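About Padell Mutual

Padell Mutual arranges and administers contents and small buildings cover for private households, landlords with up to nine properties, and owner-occupied flats. The firm is owned by its policyholders. It has no outside shareholders and pays no dividend.

Policies are issued from the Ulden office, where 89 staff handle underwriting, renewals and complaints. Claims are dealt with separately at Lepik, so that the person who priced a policy does not decide a claim made under it.

What we cover

Standard contents cover includes furniture, floor coverings, kitchenware and clothing at replacement value. Single items worth more than the limit shown in the schedule must be listed by name. Accidental damage is an optional section and carries an excess of 200 on each claim. Wear, fading and damage by insects are excluded under all sections. 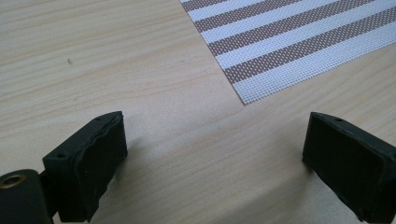

Tabletop and striped woven placemat.

How claims are handled

A claim may be made by telephone, by post or through the Trendetti portal, which also holds policy documents and past correspondence. A claim number is issued on receipt. Claims below the inspection limit are settled on receipts and photographs. Above it, an assessor visits the property and a written report is sent to the policyholder before any offer is made.

Our assessor panel has 70 members. Assessors are paid a fixed fee per visit, whatever the sum agreed.

Membership and voting

Every policyholder with cover in force on the first of May may vote at the annual meeting. Joint policyholders share one vote. At the last meeting 276 votes were cast, including postal votes. Minutes are kept at the Ulden office and copies are sent on written request.

Complaints should be addressed to the Ulden office in the first instance, quoting the policy number.

Page last reviewed 7/11/26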